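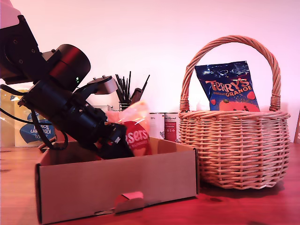
How to mail a snack box overseas without it getting crushed or sent back

Updated in July, prices not included because they change every time I look.

Quick version first. Strong box, customs form filled in properly, nothing that melts, nothing with meat. Long version below.

What you need

Single wall box is fine under 3000 grams. Double wall over that
Packing tape, the wide kind. Not masking tape, not the gift stuff
Kitchen scale or luggage scale
Paper for filling gaps. Old newspaper works
Marker
Zip bags, a few sizes

Step 1. Check what's allowed

Do this BEFORE shopping. Every country has a list. Search the country name plus "prohibited imports mail". Meat is a no almost everywhere, and that includes jerky and instant noodles with real meat bits. Fresh fruit, no. Seeds, no. Homemade stuff is a gamble, I stopped sending it. Factory sealed hard candy, gummies, crackers, tea bags usually OK but look it up anyway.

Alcohol filled chocolates count as alcohol in some places. Lost a box that way.

Step 2. Pick the box by weight, not by looks

Postage goes up in jumps. Find the jumps for your destination and stay just under one. I aim for 1000 grams all in for a small box. That means box, tape, paper, everything. An empty small box can be heavier than you think, so weigh it first and subtract.

Reused boxes OK if the corners are still stiff. Press on a corner with your thumb. If it gives, use it for recycling. Peel off or black out every old label and barcode, the sorting machines will read the wrong one.

Step 3. Tape the bottom properly

One strip down the seam, then one across each open end, so it looks like a capital H. Run the tape at least 2 inches down the sides. Rub it down hard. Cold cardboard doesn't hold tape well so let the box warm up indoors first.

Step 4. Pack

Heavy and flat on the bottom. Tins, tea boxes, bars.
Bags and packets go in the middle, standing up like files in a drawer. They crush less that way and you fit more.
Chips: don't. If you must, go for the tube kind.
Anything sticky or powdery gets its own zip bag. Squeeze the air out.
Fill the gaps with paper until nothing moves. Close the flaps, shake it. If it rattles, open it and add more paper.

Edgardo Ocampo emailed to say socks work instead of paper and then the person gets socks. Fair. Put them on the customs form tho.

Step 5. Customs form

This is where most boxes get stuck. "Snacks" is not enough. "Food" is really not enough. Write each type:

Hard candy, sealed, 400 g
Black tea bags, 200 g
Cotton socks, 1 pair

Real value, in dollars. Don't write zero, it gets it pulled for a check. Tick gift if it's a gift. Put the reciever's phone number and email on there, they can get charged duty and someone has to be able to call them.

Step 6. Address

Write it the way that country writes it, country name in English on the last line. Keep special letters if the name has them. I mailed one to a Þórarinsdóttir and copied it exactly off her message, took 11 days. Put a second copy of the address inside the box on top. If the label comes off thats all they have.

Step 7. Drop off

Go to the counter, not the drop bin. Ask for tracking and keep the receipt till it lands.

Melting

Chocolate from May to September, skip it. Ice packs don't last. Coated candy survives better but the colors can run. Gummies turn into one big gummy, still edible.

If it comes back

Look for the sticker or stamp with the reason. Missing phone number, bad description, banned item, in my experience in that order. Fix it, new label, new form. You pay again, sorry.

Next page: sending jars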